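Pluddale Furnished Rentals
Annual safety inspection, occupied units
Property: Vasstead house, upper unit
Inspection month: September
Start time: 9:15 a.m.
Tenants told in advance: Yes, in writing
Electric meter reading at start: 3,446

Ratings used on this form
OK = no action
FIX = repair or replace before the next visit
NOW = do not use until repaired
N/A = not in this unit

1. ENTRY AND STAIRS

1.1 Handrail firm along full length. OK
1.2 Stair treads sound, no loose nosing. FIX
Comment: Fourth tread from the bottom has a nosing strip lifting on the left. It takes a toe if you come down in socks. Two screws will hold it until the strip is replaced.
1.3 Stair light works from both switches. OK
1.4 Front door opens from inside without a key. OK
Comment: Thumb turn was changed after last year's report. Works freely.
1.5 Landing kept clear. FIX
Comment: Shoe rack and a folded stroller at the top of the stairs. Tenants asked to move the stroller to the lower hall closet. They agreed.

2. SMOKE AND CARBON MONOXIDE ALARMS

2.1 Smoke alarm on each level, tested with button. OK
2.2 Smoke alarm in each bedroom, tested with button. FIX
Comment: Front bedroom alarm sounded. Back bedroom alarm (Tanguy, battery type) gave a weak chirp and then stopped. New battery fitted during the visit and it sounded normally, but the unit has passed its replace-by date. Order one.
2.3 Carbon monoxide alarm near sleeping area. OK
2.4 Alarms free of paint, tape and covers. OK
Comment: The hall alarm had a shower cap over it in last year's report. Not this time.

3. BEDROOMS

3.1 Bed frame stable, slats in place, legs not split. OK
3.2 Headboard bolts tight. OK
Comment: One bolt on the right side took a half turn.
3.3 Bedding and throws clear of heaters, lamps and outlets. OK
Comment: The tenants' own bedding is in use. Nothing was touching the outlet or the lamp when I checked. I went over the heater distance with them anyway (see 4.2).

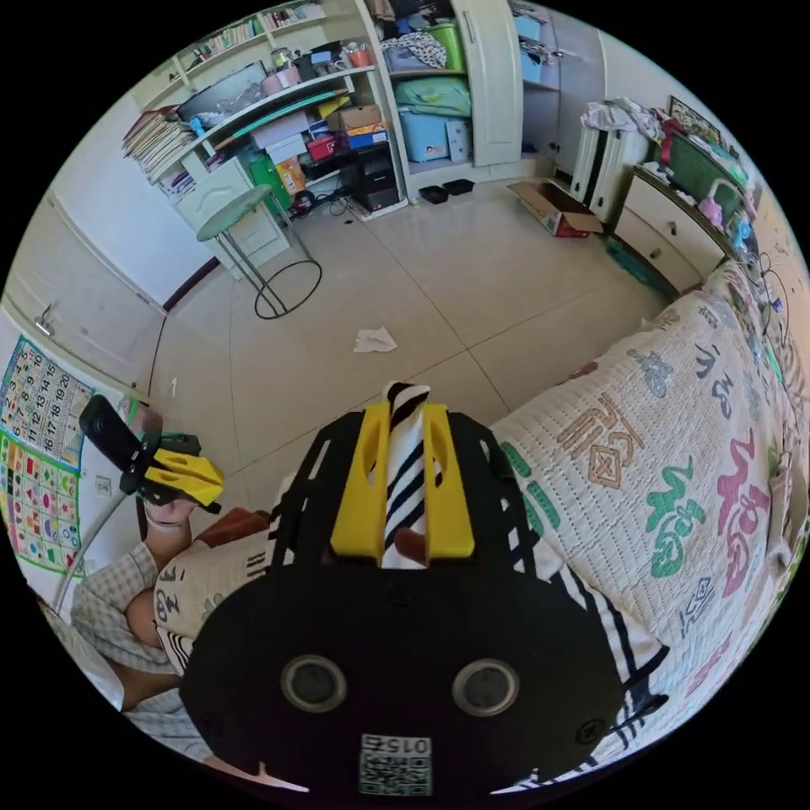
3.3 Bedroom. Striped fabric over the edge of the bed.

3.4 Mattress label present and readable. OK
3.5 Window opens far enough to get out. FIX
Comment: Back bedroom sash sticks at the halfway point. It can be forced, but a child could not do it. Run a blade down the paint line and wax the channels. If that doesn't free it, the sash cord needs looking at.
3.6 Window blind cords tied up or cordless. NOW
Comment: Back bedroom blind still has a looped cord. This was on last year's list too, and the office marked it done. I took the blind down and left it in the closet. Please send a cordless one this month.
3.7 Tall furniture fixed to the wall. FIX
Comment: Wardrobe strap is there but is screwed into plaster only. It pulled out with one hand. Needs to go into a stud.
3.8 Clear path from bed to door. OK

4. HEATERS AND EXTENSION CORDS

4.1 Baseboard heaters free of dust and lint. FIX
Comment: Front bedroom heater has a good deal of lint behind the fins. Tenants have a vacuum with a brush head and said they would do it. I would still like our own crew to do this every fall before the heat goes on.
4.2 Nothing stored within 3 feet of a heater. OK
Comment: Tenants have been using a portable heater (Clokia, oil-filled) in the back bedroom on cold nights. It was unplugged and in the closet. The cord and plug look fine. Told them to plug it straight into the wall, keep bedding 3 feet back, and turn it off before going to sleep.

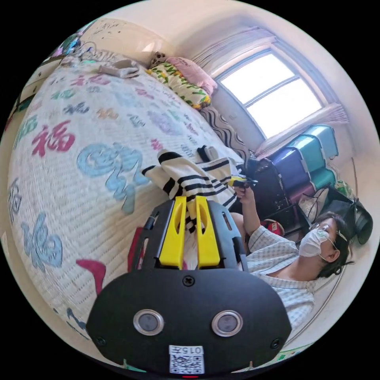 4.3 No extension cords used as permanent wiring. FIX
Comment: One brown cord runs from the hall outlet under the bedroom carpet edge to a floor lamp. It was warm to the touch. I unplugged it and rolled it up. The bedroom has only 2 outlets and one of them is behind the wardrobe, so this will keep happening unless we add an outlet. Quote attached to last year's report is probably out of date.
4.4 Power strips not plugged into each other. OK
4.5 Outlet covers whole and tight. FIX
Comment: 4 covers replaced on the spot, all hairline cracks. Hall cover needs an oversized plate and I did not have one in the van.

5. KITCHEN

5.1 Range burners light or heat evenly. OK
5.2 Anti-tip bracket fitted behind range. OK
5.3 Range hood filter clean. FIX
Comment: Greasy. Left a spare filter on the counter and showed the tenants how the old one slides out. The old one can go through the dishwasher.
5.4 GFCI outlets trip and reset. OK
5.5 Fire extinguisher present, gauge in green. OK
Comment: It was under the sink behind the cleaning supplies. Moved to the hook by the door, where the form has always said it should be.
5.6 Under-sink area dry. FIX
Comment: Slow drip at the trap. Hand-tightened. Bucket left. Have the plumber check when he comes for 6.1.

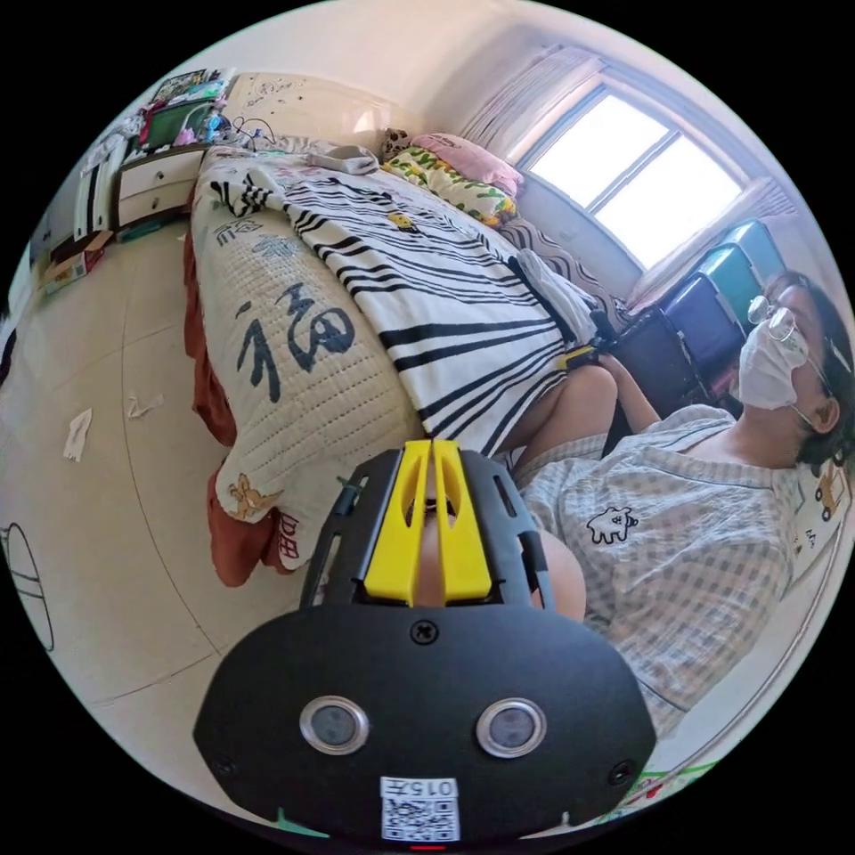

6. BATHROOM AND HOT WATER

6.1 No leaks at toilet base or supply line. FIX
Comment: Floor is soft on the tub side. I don't think it is this year's leak, because the caulk looks recent and sound. It needs the vinyl lifted to know for sure.
6.2 Hot water at tap no more than 120 degrees. OK
Comment: Read 118 after running the tap for two minutes.
6.3 Water heater relief valve piped down, no drip. OK
Comment: Tank is the 40 gallon unit in the lower hall. Some rust at the drain cock, same as before.
6.4 Exhaust fan runs and vents outside. OK
6.5 Grab bar firm. OK
6.6 Mold on ceiling or around window. FIX
Comment: Small patch over the tub. Tenants say the fan is loud, so they leave it off when anyone is asleep. A quieter fan would fix this for less than repainting every spring.

7. BACK PORCH

7.1 Rail height and spacing. OK
7.2 Decking sound. OK
7.3 No grill used or stored on porch. OK
7.4 Outside light works. FIX
Comment: Bulb out. Fixture has a cracked gasket as well.

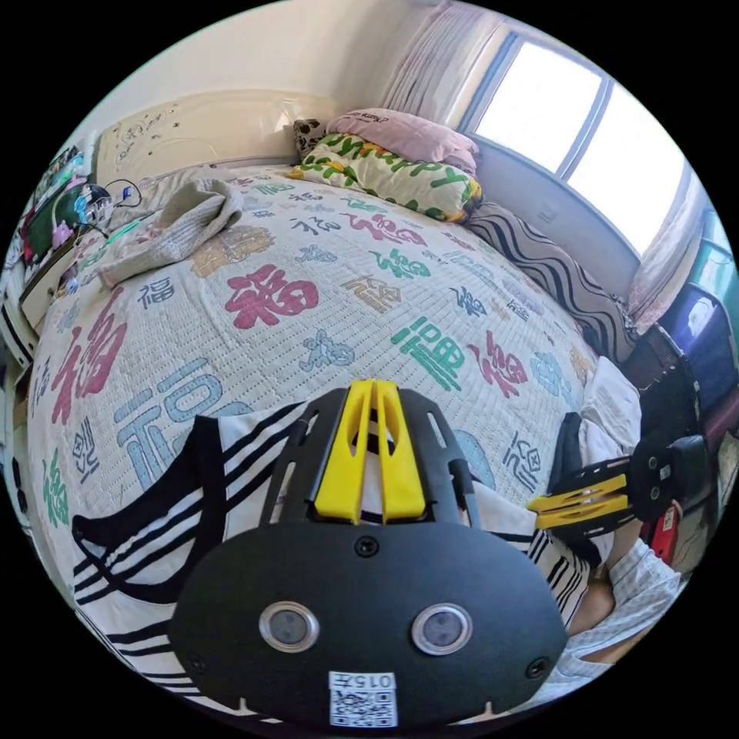 8. TENANT COMMENTS

Back bedroom is cold in winter, mostly on the side away from the heater.
Doorbell works only sometimes.
They would like to know before the plumber comes, at least a day ahead, and afternoons are better than mornings.
They asked if the blind could be replaced with one that blocks more light.

9. INSPECTOR'S NOTES FOR THE OFFICE

Only one NOW item, the blind cord at 3.6. Please don't mark it done until someone has seen the new blind on the wall.
Next in order: stair nosing, wardrobe strap, back bedroom alarm. All can be done in one visit with a drill and the parts.
The outlet for the back bedroom should go out for a new quote.
Lower unit is on a separate form. The key for the lower hall closet is back on the board at the Vasstead office.

Finish time: 11:40 a.m.
Copy left with tenants: Yes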